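Unit 3: Comparing Two Grippers on Tabletop Objects
Course handout, revised Sep 20, 2026

In this unit you compare the Masano parallel gripper with the Salow gripper on the same arm. Both mount on the same wrist plate, and both run from the Brolila controller. Change the gripper only with the arm powered off. After the change, load the matching tool file and run the homing routine before you record anything.

The August trials gave us 299 attempts with the Masano and 174 with the Salow. The numbers are uneven, so report success as a rate for each object and never as a total.
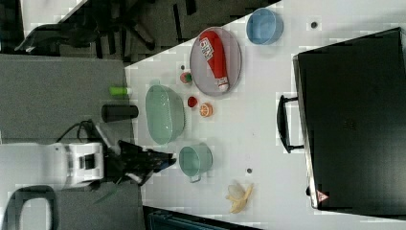
Grasp width is the first setting to choose. Set it per object, a little wider than the part you mean to hold, and write it down with the attempt. A cup such as the teal one can be taken by the rim or around the body, and the two count as separate grasps. The ketchup bottle lying across the gray plate is harder, as the fingers have to close on it without catching the plate's raised rim. Small round items like the toy fruit tend to roll when one finger touches first.

Log each attempt as success, slip, miss or collision. A slip means the object left the table and then fell. If the arm stops on a force limit, log a collision even when the object is still held.

Reading for next time: Bouazza lab notes, sections on finger pads and closing speed. Bring your log sheets. Plots are due with the written report.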